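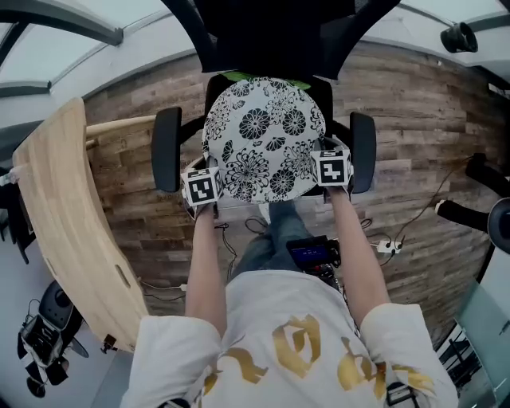
Vandana Kanaujia wrote in July to ask whether a round cushion makes any sense on a square office seat, and whether the corners of the seat end up carrying the load anyway. She had tried one from another maker, found that it walked forward each time she stood up, and sent it back. Her question covers most of what a buyer needs to know about the Achterberg round seat cushion, so the review is arranged to answer it.

The cushion was used for 16 working days on a mesh-back office chair with padded armrests. The cover is white with a black flower print. Other prints are listed and the filling is the same in all of them.

Fit

A round cushion leaves the seat corners uncovered. On a standard office seat this has no effect on support, as the sitting bones fall well inside the circle. The thighs are a different case. With the cushion pushed fully back, its front curve ends short of the seat edge at both sides, and a user with long legs will feel the step. Moving the cushion forward 4 centimeters removed the step and left a gap at the backrest, which was less noticeable in use.

Clearance between the armrests should be checked before ordering. The cushion also raises the sitting position, so fixed armrests become low in relation to the elbows. Height-adjustable ones need to come up one notch. The seat itself then has to come down by a similar amount if the feet are to stay flat.

Movement

Ms. Kanaujia's complaint applies here in part. The underside of the Achterberg is plain fabric with no rubber dots and no ties. On a smooth seat cover it moved forward each time the user stood, and by midafternoon it needed to be pushed back. On a woven seat it stayed put for most of the day. Placing a thin cotton cover under it reduced the movement further. A sheet of rubber shelf liner stopped it completely, but left a faint grid on the underside that took two washes to clear.

The Imside cushion, tested on the same chair, has a strap and does not move. It is also square, firmer, and takes longer to put on and remove. For a chair shared by several people the strap is a nuisance.

Filling and compression

The filling is loose polyester fiber. It compresses under load and recovers slowly. After 3 days the center was lower than the rim and had to be worked back by hand. The quickest method is to hold the cushion by the lower edge and push toward the middle, turning it a little each time. Shaking has no effect. After 9 days the loss of height had leveled off. Users who want a constant height should look at the Zimgate foam disk, which is duller to look at and holds its shape.

Cover

The cover does not come off. The whole cushion goes into the machine on a cool cycle and needs a full day to dry. White is a poor choice for anyone who wears new jeans, and some blue transfer appeared at the front curve in the second week. It washed out. The black print did not bleed.

Verdict

Suitable for a woven or mesh seat, for sessions of a few hours, and for users who do not mind reshaping it. Not suitable for smooth leather seats without a liner. Shakuntala Nautiyal has asked for a comparison with the Uvham gel version, and that will follow when the gel version is back in stock.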